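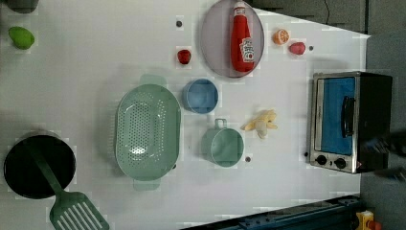
NONDOMHAM, Tue 19 June – We have a result to share at Horkwood, and I get to be the one who shares it! The method is called Quintela, and it teaches a robot arm to carry out a string of kitchen chores on a table that never gets tidied between one chore and the next. Most training in our lab used to begin with everything put back on its taped marks, down to the last strawberry. With Quintela the arm begins wherever the last job left off, so it has to deal with a ketchup bottle lying across a plate, or a spatula with its handle down in the pot and its slotted end sticking out past the edge of the picture, and it has to work out a sensible first move from there. We've been at this since November and I'm very happy to say it works better than what we had.

I'll give you the numbers first because I know some of you will stop reading after them (I do the same with other labs' releases). We ran 189 trials on layouts the arm had not been trained on. With Quintela it finished the whole chore in 113 of them. Our previous method, given the same 189 layouts, finished 30 fewer. Same arm, same gripper, same toy food.

A chore in this study is a short written instruction, something like "put the orange slice in the bowl" or "move the banana away from the oven, then put the strawberry on the plate." Each one has two steps at most. A trial counts as finished only if every step is done and nothing has been knocked off the table along the way. We were strict about that last part, and it cost us a few trials I would have loved to keep.

So how does it work? When a chore ends, the system takes a picture of the table and saves it as a possible starting point. Later in training it goes back through those saved tables and picks the ones it expects to have trouble with – a mug too close to the oven, say, or a small thing tucked in beside a big one. Somebody in the lab then sets the table up to match the saved picture, and a person drives the arm by hand through the chore a few times. Those runs go into the next round of training. The arm gets most of its lessons on the tables it finds awkward and very few on the ones it can already do.

The part I'm proudest of is dull to describe, so bear with me. Picking "awkward" tables sounds easy, and our first attempt at it was terrible! The system kept choosing tables that were simply impossible, with the item it was told to grab sitting out of reach. We spent weeks on that. The fix was a second check that asks whether any earlier run, on any chore, had ever managed to get the gripper to that spot. If the answer is no, the table is dropped from the list. It's a small piece of code and it made a bigger difference than anything else we changed.
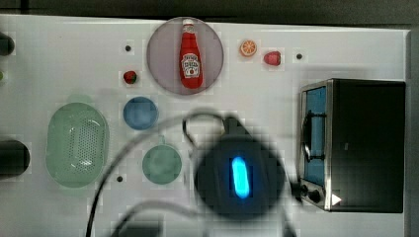
Toy kitchen things have been good to us for this kind of work. They're light, they survive being dropped, and they come in enough shapes to be annoying in different ways. Flat things are the worst. A plate lying on a smooth tabletop gives a two-finger grip almost nothing to get under, and plates are still where we lose the most trials. Round fruit comes next, as it likes to roll off when it's touched from the side. Bottles, which I had expected to be a nightmare, have gone well.

I should say what Quintela doesn't do. It has been tested on one table, in one room, with one set of items. It doesn't know anything about real food, or heat, or water, and we haven't asked it to work with people reaching in at the same time. The chores are short. If you give it a longer list it tends to do fine for a while and then get stuck on a step it has already done – we think we know why, and that's the next thing on my desk. Please don't write that we have built a robot cook. We'd love one too.

The code that saves and picks starting tables runs as an add-on to Wovetti, the control software our lab already uses for all of its arms. We're releasing the add-on along with the trial videos, including every failed one, and the full list of chores with the starting layout for each. If you run a different setup you can still use the picking part by itself, and there's a short guide for doing that. I wrote the guide, so if a step makes no sense, that one is on me and I'd like to hear about it.

We're also holding an open afternoon at the Horkwood lab in Nondomham for reporters, teachers and anyone else who's curious. You can write your own two-step chore on a card and watch the arm try it, and rearrange the table as rudely as you like before it starts.

For interviews, video or a place at the open afternoon, contact the Horkwood press desk and put "Quintela" in the subject line. Paper copies of the report are available on request.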